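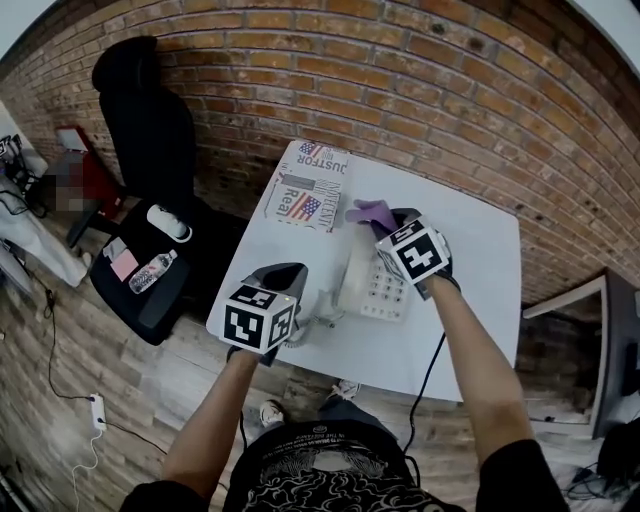
Fig. 4. Both grippers at the desk telephone, marker cubes on top.

Reading time: 12 min

4. Teaching the telephone task

By now you've unpacked the grippers, met the software and probably opened and closed the jaws a few times just for fun. Good! Section 4 is where you start showing Plumaton how the front office at Vosham handles its telephones, and it's our favorite part of the whole set-up.

The people who do the job are the ones who teach it. You hold the grippers, you do the move the way you'd want it done, and the recording goes into the training set. You don't have to write any code, and you don't have to move like a robot. Move like a careful person with slightly strange hands.

Plumaton will be learning the closing round first: putting handsets back on their bases, laying cords where they won't catch, and turning each phone to face the chair. On a busy evening that's 60 desks. Answering calls stays with the front office, and so does anything to do with a customer.

4.1 Before you start

1. Clear a small table and stand it where you can reach all of it without leaning. Loose paper at the back is fine if you won't be touching it.

2. Set the telephone near the middle of the table, keypad facing you, handset on its rest. Use the practice phone. It isn't connected to a line.

3. Let the coiled cord fall however it likes. Please don't tidy it first! Plumaton will meet cords in every sort of loop, and we want the recordings to have them too.

4. Check the marker cube on top of each gripper. It should sit firmly, with no tape, dust or fingerprints over the black patterns. If a cube wobbles, tighten it and run the alignment check in section 3 again.

5. Look at the finger pads. A pad should be seated all the way down in its collar and should not twist when you pinch it. Set aside any pad that's torn or has a hard patch.

6. Run the cables down past your arms and out behind you. Take a step left and a step right, and make sure nothing pulls.

CAUTION: Cables on the floor are the most common trip hazard in this work. Know where they are before you put on the headset. If your session uses the headset, ask a second person to stay in the room until you take it off.

CAUTION: Keep drinks off the telephone table, with or without a lid.

4.2 Recording a handset lift

1. Stand square to the table with your feet comfortable. One foot forward is fine.

2. Hold both grippers up so the cubes are clear of each other and wait for the tone.

3. Bring the left gripper toward the base of the phone. You're steadying it, so touch lightly. A telephone weighs very little and will slide if you push.

4. Bring the right gripper over the handset from behind or from the side, whichever feels natural. Vary it between takes.

5. Close the right jaws until the pads hold the handset. Stop there. Squeezing harder flattens the pad and teaches a bad habit.

6. Lift the handset just clear of its rest, hold it still for a slow breath, and set it back down.

7. Open the jaws, draw both grippers back, and press the thumb button to end the take.

Note: If you fumble, keep going. Drop it, pick it up, set it right. A clean recovery is wonderful material and we'd hate to lose it. Discard a take only when the phone has left the table or somebody has walked between you and it.

Note: The set for one phone model is 200 takes. You aren't expected to do them in one go, or alone. We ask for batches of 12 and then a change of person. Tall, short, left-handed, brisk, unhurried: please put everyone who's willing on the rota.

4.3 Recording the cord

The cord is harder than the handset, and much more satisfying once you get the knack.

1. Begin with the handset on its rest and the cord hanging toward the front of the table.

2. Pinch one coil between the pads of either gripper. Don't go for the plug end.

3. Carry the loop back beside the phone and lower it. Open the jaws fully before you move away, or a coil will ride up with the pad.

4. If the cord springs forward again, repeat from step 2 without ending the take.

5. Turn the phone so the keypad faces the chair side, using both grippers.

CAUTION: Never pull a cord to bring the telephone closer.

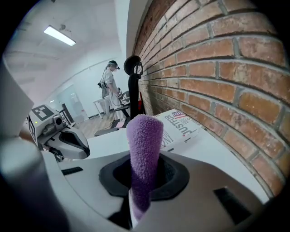 Sandamali Uddin thought at first that this meant her evenings were being handed over. After the June trial she asked for the closing round to be added to the schedule at Roy as well, and told us the part she liked was arguing with Tahsin over whose way of laying a cord should be the one it learned. (They both recorded theirs. The model gets both.)

4.4 What changes at the end of the day

We've had lots of questions on this, so the answers agreed between Skoserwood and the front office are set out below.

The closing round now belongs to the shift lead as a check. Staff used to start it while calls were still coming in, with a receiver under one chin and a cord in the other hand. Now the lines close first, Plumaton goes round, and the lead walks the room afterward. The walk is short. It still has to be done.

Recording time is paid working time and goes on the rota as such. It isn't squeezed into breaks.

Anyone may say no to recording. Anyone may also ask for their takes to be pulled, at any point, by sending the batch label to Afroza Majumder.

The recordings are for teaching the telephone tasks. They aren't used to judge how fast or how neatly a person works, and supervisors can't open them.

There's a new skill in all this too, and people are getting really good at it. Obaidul Chowdhury can tell from a few seconds of playback that a pad has slipped in its collar, and the review desk is now a regular half-shift that anyone trained on this section can sign up for.

4.5 Ending a session

1. Rest both grippers on the stand or a clear surface, pads up, so that nothing presses on them.

2. Take off the headset, if you're wearing one, before you step away from the table.

3. Play back the first and last takes of your batch. Check that both cubes stay in view and that the sound of the tone is there at the start.

4. Label the batch with the phone model, the site and your initials. Add a word or two if anything odd happened: "cord tangled," "pad changed," "phone turned round."

5. Coil the cables loosely and hang them up. Leave the practice phone on the table for the next person, exactly as you finished with it.

If playback shows a cube dropping out of view for more than 2 seconds, mark the take for review and go on to the next one. Fixes for repeated dropouts are in section 5.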